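Lab visit: comparing hands at Triliden, Wemcombe

We spent a Sunday in April at the Triliden test lab, mostly at the table where a black robotic hand was working on a keyboard.

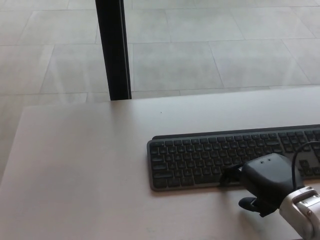 What we saw tried

The hand is one of two Triliden is weighing up for light desk tasks. The other is a plain two-jaw gripper from Roreo. Each gets 216 key presses per run, and a Bjarnason controller logs every one.

The Roreo gripper was quicker on single keys. The fingered hand was slower, but it could hold one key and press another – something the gripper cannot do alone. Its thumb sometimes came to rest on the tabletop, and staff were still deciding whether to allow that in the scoring.

Cable routing came up more than once. The lab wants 3000 presses without a snag before it moves on to mice and switches.

Practical notes

Tours start at 10 a.m. and take 30 minutes. Parking is behind the building.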